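Some notes on baking and digitizing old videotape, specifically the half-inch open-reel and early cassette material that regional TV stations used for local programming. Long thread. Corrections welcome.

The collection I'm working through came out of a closed station, Zondano, and runs to 3,081 tapes. The logbook lists 2,830. The difference is mostly unlabeled reels and cassettes in the wrong boxes.

First problem is binder hydrolysis. The polyurethane binder holding the oxide to the base film takes up moisture over the decades and turns gummy. Play a tape in that state and it sheds onto the heads, squeals, and sometimes stops dead against the drum.

Inspect before anything goes near a deck. I look at the pack edge under a low-angle light for cinching, spoking and white residue, then unspool a short length by hand and listen. If adjacent layers cling at all, the tape does not get played that day.

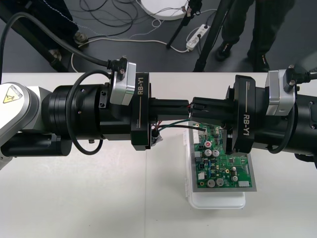
Does baking a tape repair it?

Baking is temporary. Low, steady heat drives off enough moisture to get a clean playback, and the binder goes bad again afterward, so have the deck and capture chain ready before the tape comes out of the oven.

Do not bake acetate-base tape. Hold the reel up to a light: acetate is translucent through the pack, polyester is mostly opaque. Most video stock is polyester, but the same boxes often hold quarter-inch audio reels and some of those are acetate.

After baking, let the tape return to room temperature slowly, inside a closed container. Then one slow end-to-end wind at low tension, no fast shuttling. Clean the full path before every tape — heads, guides, capstan, pinch roller. Alcohol on the metal parts, a proper rubber cleaner on the roller.

Second problem is timebase. Half-inch helical recordings from small stations have bad horizontal jitter, and a modern capture card will drop frames or lose sync entirely. You need a timebase corrector between deck and card. A frame synchronizer alone will hide dropouts of sync but will not straighten the lines.

Skew first, TBC second. If the top of the picture hooks to one side, adjust tape tension on the deck until it stands up as far as it will go. The corrector has a limited window and you want the signal inside it before you ask for anything else.
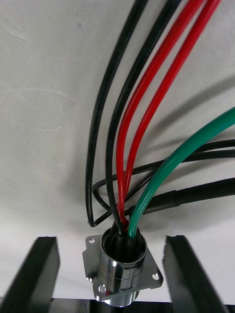 Tracking is set per tape, and on this collection often per segment. Tapes were reused, and recordings from two different machines can sit on one reel. Expect the RF level to drop at the join. Note the timecode, rewind past it, retrack, capture the second part as its own file.

Capture settings: 10-bit uncompressed 4:2:2 in, then lossless for storage. Keep both fields and do not deinterlace the master. Access copies can be whatever your viewers can open.

I keep up to 4 passes of a damaged tape. Dropouts caused by loose debris move between passes, so a clean line in pass 2 can replace a bad one in pass 1. Dropouts caused by missing oxide stay put, and extra passes only wear the tape.

Metadata. Samah Bouzid set up our schema and it has one rule I would recommend to anyone: what is written on the box, what is written on the tape, and what is recorded on the tape are three separate fields. They disagree all the time.

Best case so far: a box marked as a weather test that held most of an episode of Hesura, a studio serial the logbook lists as wiped. The first few minutes are gone, overwritten with color bars. Audio is intact on one channel.

Still looking for a manual for the Munasinghe editing controller, any revision. Scans are fine. The service section is the part I need.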